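Kitchen sim arm – grasp fault FAQ
Updated May 19, 2020

What went wrong?
The Diramitz build dropped items short of the bowl, or never closed on them at all. Logged as fault 3827. Sim only, no hardware was harmed.

Which tasks are affected?
Anything in the countertop set with the bowl as target. Sandwich tasks too, we think. Still checking.

Is it the gripper model?
Probably not. Finger pads load fine. Wendelin Bühler reckons it's the friction values that changed in January – his fix is in review.

Same counter, same white bowl in both of these:

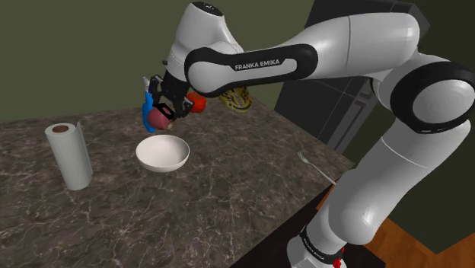
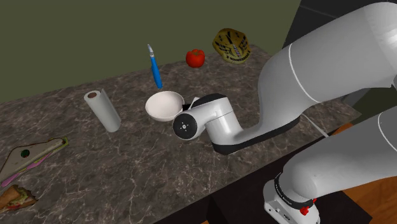

How often does it fail?
60 bad runs out of 800. Worst on round stuff.

Can I keep using my old results?
Anything before build 589, yes. After that, re-run it please. Sorry, we know thats a pain.

Does it matter for the real arm?
Yes. Do NOT push a policy from a bad build to the arm in the Gikport lab. A short grasp means the wrist keeps going down. Keep the e-stop in reach and stay behind the line, even for a slow test.

I got a collision warning but no collision?
Known. Seperate bug, harmless, ignore the colour of the flag for now.

Who do I tell?
Hetance support queue. Attach the log and the seed – no seed, no fix.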